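The Second Life of an Office PC

My favorite computer store has no computers in the window. Musum sells retired office machines out of a long room on Widside, and I go there the way other people go to yard sales (too often, and with cash). On my last trip I paid $300 for two towers and a bag of memory, and I was thrilled!

I always open a used one before I even plug it in. Lay it on its side, pull the panel, and just look for a while.
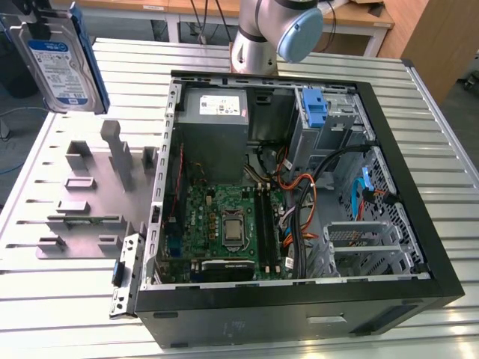
Dust comes first, then memory, then a bigger drive. I keep my screws in a Filanell candy tin, which rattles like crazy, and my notes in a school notebook that goes back to October.

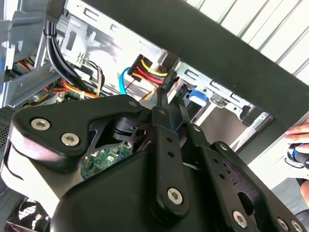 Cables are where I used to get into trouble. I'd yank everything out in one happy rush and then spend the evening guessing. Now I go by color as much as I can – a bright blue SATA cable is easy to follow, but those bundles of red, orange and black power wires all blur together by bedtime, so they get masking tape and a number. My tape is down to the last three inches.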